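Capítulo 8
Cocciones lentas en líquido

La mayor parte de los cortes que llegan a una cocina profesional no son tiernos. La paletilla, el morcillo, la falda o el cuello proceden de músculos que el animal usa a diario y contienen mucho colágeno. A la plancha quedan duros; en un líquido que apenas hierve, ese colágeno se convierte en gelatina y la carne se separa con la cuchara.

En este capítulo se estudian dos técnicas, el estofado y el braseado. En el estofado la pieza va troceada y cubierta por completo. En el braseado se deja entera - o en raciones grandes - y el líquido llega solo a media altura.
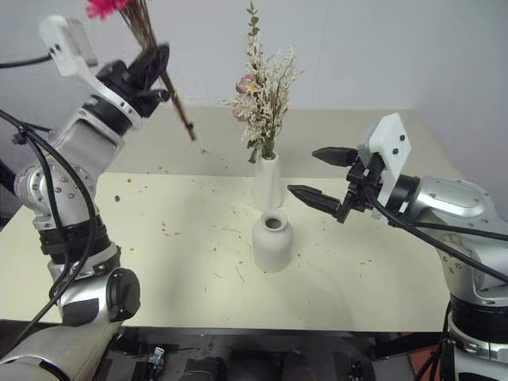

La elección del recipiente condiciona el resultado. Una cazuela demasiado ancha obliga a añadir más fondo y la salsa queda floja. Haiyan Xia, jefa de cocina del hotel Lastberg, trabaja el cuello de cordero en piezas de 2 kilos y ajusta siempre la cazuela a la pieza. Su receta se reproduce en la página 73.

Antes de empezar conviene repasar el dorado de carnes y los fondos oscuros, tratados en el capítulo anterior. El vocabulario nuevo aparece en cursiva la primera vez que se usa.

8.1 Preparación de la pieza

Saque la carne de la cámara, séquela con papel y retire la grasa exterior gruesa. No quite las telillas interiores. Sale justo antes de dorar.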